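Paltbridge Toy and Furniture Reuse
Progress report to the Priltmont Fund, 28th October

Hello again! You asked for something short this time, so I'll try (no promises).

We've had a good stretch since the last report. We've taken in 112 items of small furniture and more soft toys than I care to think about, and the intake shelf at Pirkdale is finally something you can walk past without knocking into. Spending stands at $2,584, mostly on sandpaper, wood glue, drawer handles and the van.

Toys first, as they're the quick part. Each one gets a look over for loose seams, eyes and tags before it's boxed for the families' room. The yellow one has become a bit of a favorite with me, I'll admit - it's that little open smile!

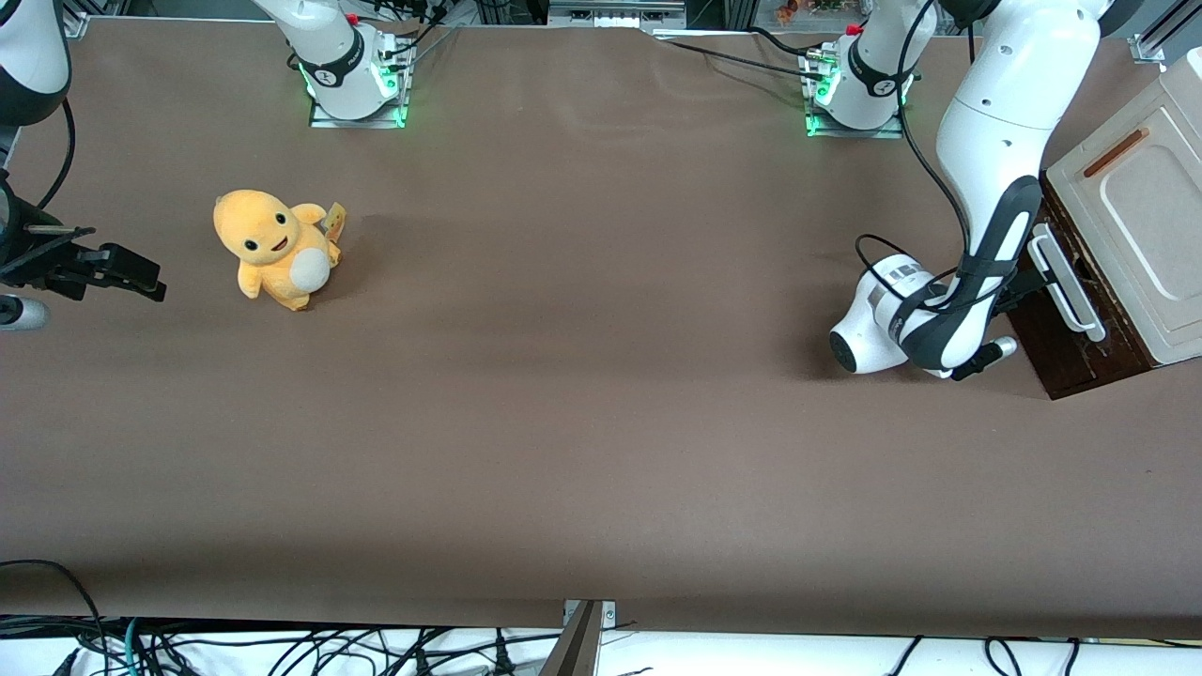
Plush toy and a lidded wooden box on the sorting table.

We've sent out 37 toys so far and I'd like to double that by January. Boxes with lids have been a surprise hit too, and people ask for them by name when they come in for something else.

Furniture is slower going. The cabinets come to us tired: chipped edging, worn drawer fronts, old glue around the handles. I used to think we could wipe them down and send them out, but families told us (nicely!) that they'd rather wait and get one that looks cared for. So now every cabinet gets its drawers checked, its edges filled and the old residue scraped off before we think about handles.

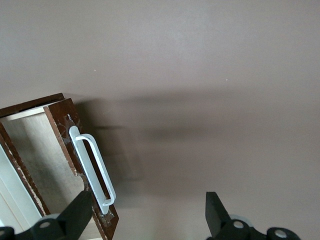 We have 23 pieces waiting for that treatment, and I reckon each takes roughly an afternoon if you count the drying. The Hadgu store has offered us a box of leftover edging strip in brown, which would save a good chunk of the materials budget. I still need to go and check the width.

Still to do: a second set of clamps, a proper label for each finished piece, and new shelving for the back wall. I'd like to move $150 from van costs to clamps if that's all right with you. Just let me know and I'll put the order in.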